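味噌を好きになるまで

2025年6月26日

子どものころ、味噌汁が苦手だった。日本人なのにと言われるが、苦手なものは仕方がない。実家の味噌は父の郷里から届く色の濃い豆味噌で、渋みが強く、具はいつも大根と油揚げだった。汁だけ残して叱られ、冷めたものを息を止めて飲んだ。給食の味噌汁は平気だったので、味噌そのものが嫌いだったわけではないと思う。

家を出てからは十年以上、味噌を買わなかった。冷蔵庫にあるのは醤油とマヨネーズとからしくらいで、汁物が欲しいときはコンソメを溶かしていた。

変わったのは、ネンホルム(Nendholm)という店に通うようになってからだ。駅から歩いて7分、カウンターだけの小さな食堂で、店主のハリス・ジャトイ(Haris Jatoi)さんが一人で料理を出している。看板はカレーだが、付け合わせに茄子の味噌炒めが出てくる。白味噌と赤味噌を合わせ、クミンを少し入れてあるそうだ。最初は味噌だと気づかずに食べて、おかわりを頼んだ。

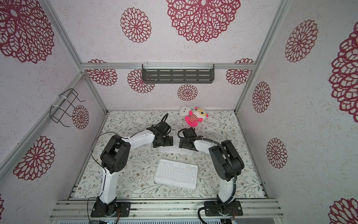
赤い花柄のパネルと2本のアーム

自分でも作ってみようと思い、その週のうちに味噌を二種類買った。白味噌は甘めのもの、赤味噌は米麹の辛口。豆味噌はまだ怖かったので見送った。

茄子は3本。乱切りにして塩水に5分つけ、水気をしっかり拭く。フライパンに油を大さじ3入れ、クミンシードをひとつまみ。香りが出たら茄子を皮から焼く。油は多いと感じるくらいでいい。減らすと皮の色が悪くなるし、中まで火が通る前に表面が乾いてしまう。

合わせ味噌は白が大さじ1、赤が小さじ2、酒が大さじ2、砂糖が小さじ1。先に器で溶いておく。茄子が柔らかくなったら火を弱めて回しかけ、照りが出たところで止める。火が強いと味噌がすぐ焦げる。一回目はここで焦がした。二回目は味噌を入れるのが早すぎて、茄子に芯が残った。

三回目でようやく食べられるものになった。店の味とは違うが、ご飯には合う。冷めてからのほうが味がなじむので、今は前の晩に作っておくことが多い。 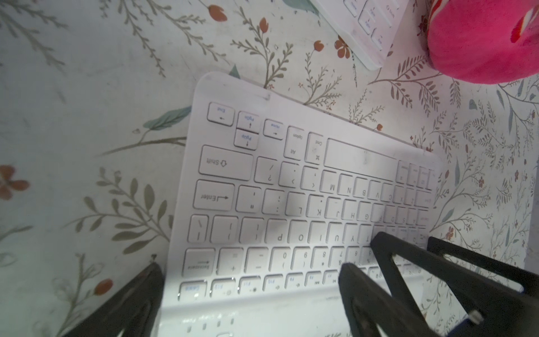
豆味噌に戻る

しばらくして、母に電話で味噌の話をした。茄子のことを言うと、では送ると言われ、断る間もなく豆味噌が届いた。箱には味噌と一緒に干し椎茸と、頼んでいない靴下が入っていた。

味噌汁にする勇気はなかったので、まず牛すじに使った。下ゆでしたすじ肉を、こんにゃくと生姜と一緒に弱火で煮る。豆味噌は煮込んでも香りが飛びにくいと母が言っていたとおり、2時間煮ても味がぼやけない。昔あれほど嫌だった渋みも、脂のあるものと合わせると気にならなかった。

残った煮汁にうどんを入れた日もある。卵を落として蓋をして、白身が固まるまで待つ。こちらのほうが牛すじ本体よりうまかったかもしれない。

そのあと、豆味噌と赤味噌を半々にして味噌汁を作った。出汁は昆布と鰹節で、いつもより濃いめに取る。具はなめこと豆腐。大根と油揚げはやめておいた。飲んでみたら普通においしくて、少し拍子抜けした。あのころ出汁がもう少し濃かったら残さなかったかもしれないが、母には言っていない。
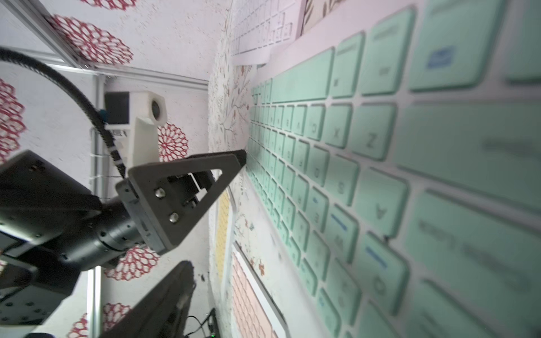 味噌の保存についても書いておく。以前は袋のまま輪ゴムで留めていたが、口のところが乾いて固くなるので、蓋つきの容器に移すことにした。表面にラップをぴったり貼り、その上から蓋をする。冷凍庫に入れてもかちかちにはならず、そのままスプーンですくえる。うちは冷蔵庫が狭いので、豆味噌だけ冷凍庫に置いている。

値段の話もすると、近所の店で見かけた三年熟成の味噌は2,000円した。買うかどうか二度迷って、二度とも棚に戻した。普段使いの赤味噌がまだ半分以上残っているし、今の自分の舌で違いがわかるかどうか怪しい。

先日ネンホルムに行ったとき、ジャトイさんに豆味噌を使い始めたと話したら、ヨーグルトと混ぜて鶏もも肉を漬けるといいと教えてくれた。割合を聞くと、味噌が1でヨーグルトが3くらい、にんにくはすりおろして少しだけ。一晩置いて、漬けだれを軽く拭ってから魚焼きグリルで焼くそうだ。鶏肉はもう買ってあるので、今夜漬けて明日焼く。うまくいったら、次は同じたれで豚の肩ロースを試すつもりでいる。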